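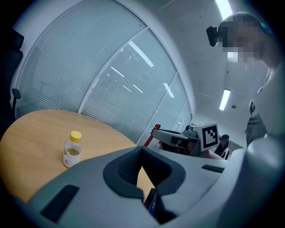 Horizontal blinds on a glass partition, slats in dense rows

Re-cording a horizontal blind
Saodah Osman, November 2017

A frayed lift cord is the most common fault on a horizontal blind and can be replaced without buying a new unit. The steps cover standard corded blinds with ladder strings and a locking headrail. Cordless and motorized types use a spring or tube mechanism and need a different procedure.

Tools and parts
Lift cord, same diameter as the old one
Flat screwdriver
Lighter
Masking tape
Scissors

Measuring the cord
Each cord runs from the bottom rail up through the slats, along the headrail, through the lock and down to the pull. Add those distances and allow 40 cm for knots and trimming. A blind with a 213 cm drop and three cords will use most of a small spool, so check the label before cutting.

Removing the blind
Lower the blind fully and tilt the slats open. Release the bracket covers, slide the headrail forward and lay the blind flat on a table or clean floor, front side up. Pry the plugs out of the bottom rail with the screwdriver. The knots are under the plugs.

Threading
1. Cut off the knot on one cord. Leave the cord in place.
2. Butt the new cord against the old end and melt the two together with the lighter. Roll the joint while it is soft - it has to be no thicker than the cord itself. Wrap with one turn of tape if the joint feels weak.
3. Pull the old cord slowly from the pull end. The new cord follows through the slats, over the headrail pulley and through the lock. Hold the lock pawl open with the screwdriver if the joint catches.
4. Knot the new cord under the bottom rail and refit the plug.
5. Repeat for the remaining cords, one at a time.

If the joint parts inside the slats, thread that cord by hand from the top. Pass it on alternate sides of the ladder rungs, matching the other cords.

Leveling
Rehang the blind and lower it to the sill. Draw all cords to equal tension, then tie them off at the pull. Raise the blind halfway. If one end of the bottom rail sits low, shorten the cord on that side at the bottom knot - about 3 mm per adjustment is enough.

Fit a separate tassel to each cord and mount a cleat out of reach of children.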